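Getting the shed alarm sorted at last

I have been promising myself a proper alarm for the shed since we moved to Bolcombe, which is longer ago than I like to admit. What finally got me going was a run of break-ins along the back lane in December, when three gardens on our side lost tools and one poor family lost both the children's bikes. We only lost a padlock (they cut it and then must have been disturbed) but it gave me a nasty turn all the same, and I spent the next few evenings reading about sensors instead of going to bed.

The first thing I learned is that there are far too many alarms. I looked at the big kits with their keypads and monthly plans, and I'm sure they're very good, but I have a shed with a lawnmower and my late father's vices in it, and I couldn't see myself paying every month for that. In the end I went for a Wondia starter set, with one door contact, one movement sensor and a siren about the size of a side plate. It came from Sarnaslow, the little electrical place out past the station, and the chap behind the counter was very patient with me, even when I asked him the same thing about batteries twice.

Fitting it took me most of an afternoon. The door contact is two small pieces that need to line up when the door is shut, and my shed door has never in its life shut the same way two days running. I had to plane a bit off the bottom and put a new hinge on before the two halves would sit close enough together. If you have an old wooden door, do that job first! I did it last, and had to peel everything off and stick it all up again.

Then there was the question of distance. The base unit lives in our hall and the shed is right at the bottom of the garden, past the plum tree, and the signal kept dropping out every time it rained. I moved the base to the kitchen windowsill, which my other half was not thrilled about, and it has behaved itself ever since. I'm sure a cleverer person would have tried the windowsill to begin with. 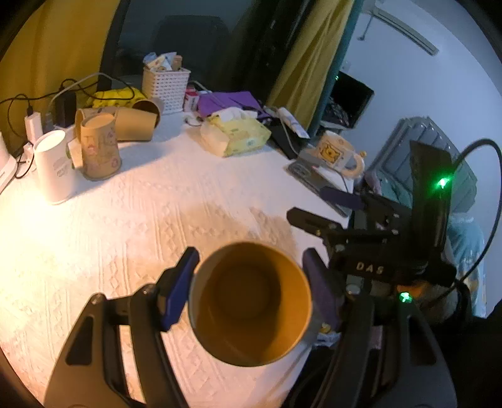 A cup and a phone at the round table.

The phone side of it was what I'd been dreading, and it was less bother than the hinge. You put in the 16 characters from the sticker under the base, choose a name for each sensor, and after that it sends you a message whenever something trips. Mine went off at 4.15 the first morning and I was down the garden in my dressing gown with a torch before I'd properly woken up. It was next door's cat, who had got in through the gap under the eaves and was sitting on the grass box looking very put out. I've since blocked the gap with a bit of mesh and turned the movement sensor down a notch, and we've all slept better, though I dare say the cat has a different view of it.

I did think about adding a camera as well. Assefa do one that takes a picture when the sensor trips, and I very nearly bought it, but it wants a mains socket and I'd have to get power down there first. That means digging a trench through the rhubarb, so it can wait until autumn. In the meantime I've put a light with its own little solar panel over the door, and a much better padlock on a much better hasp, with bolts that go right through the wood.

Next on my list is marking the tools. I've got the pen and I've done the spades and the mower, and I mean to do the vices this weekend if my back allows. If anyone has found a way of marking a garden fork that doesn't wear off after one season in clay, do leave a comment, as I've tried two sorts of paint already and both of them are somewhere in the potato bed.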